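The case against the little stand

There is a drawer in my hallway that holds 14 takeout menus, a tape measure and the keys to a bicycle I sold. I mention it because I have been told, more than once, that what my house needs is better display. People who write about homes have decided that clutter goes away once you give each thing a small, handsome object to live on. Rings get a dish. Mail gets a rack. The one necklace you wear gets a stand with a curl of wire at the top, and the stand gets a spot on the table, where it stays until you move.

I don't buy it. I have bought a few of the stands, though, so I can speak with some authority.

My neighbor Jarmo Kiiskinen runs a secondhand shop on Plevham Street, and he will tell you that hooks and holders come in faster than anything except mugs. Banana hangers, earring trees, photo clips on a stalk, ornament hooks that were out for one December. He prices them at two dollars and they sit there. People pick one up, turn it over, ask him what it's for, and put it back. He says he used to make up an answer. Now he tells them it's for whatever they've got, and they still put it back.

That question ought to worry us more than it does. A coat hook on a door explains itself. You walk in, your coat is heavy, the hook is at shoulder height. A freestanding hook on a tabletop has to be explained, and then the table has to be kept clear around it so it doesn't look silly, and then somebody has to lift it every time the table gets wiped.
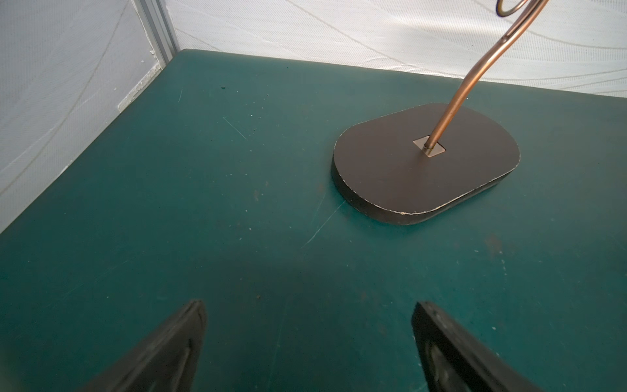

Weight is the other problem. Anything tall and thin with one hook up top wants to tip, so the maker puts a heavy base under it, and now you own a paperweight as well. The better ones are nicely made, I'll give them that. A bit of bent copper wire can be a lovely thing to look at. But I would like the people selling it to call it a sculpture and let me decide whether I have room for a sculpture. Calling it storage is how it got past me.

Selvaraj Chowdhury and I have argued over this since June. He has 11 of these things in a two-room apartment and he is, I admit, a tidier man than I am. His view is that a hook you like looking at is a hook you will use, and that an ugly nail behind the door collects nothing but paint. He may have a point about the nail. When I visited, though, four of his hooks were holding something and the rest were just standing there being liked. He had put his house keys down on the kitchen counter, beside the toaster.

The catalogs don't help. The last one I got from Gradmont gave two full pages to "tabletop organization," and I could not find a single item in it that would hold more than a scarf. It showed a bare table with one stand on it and a very good lamp. Of course it looked calm. Take everything off my table and it would look calm too.

My own test is a dull one. Before a holder comes into the house, I have to name the thing it will hold and say where that thing is right now. If the thing is already somewhere sensible, the holder stays in the shop. By that rule I have kept one hook, for the dog's leash, and it is screwed to the wall.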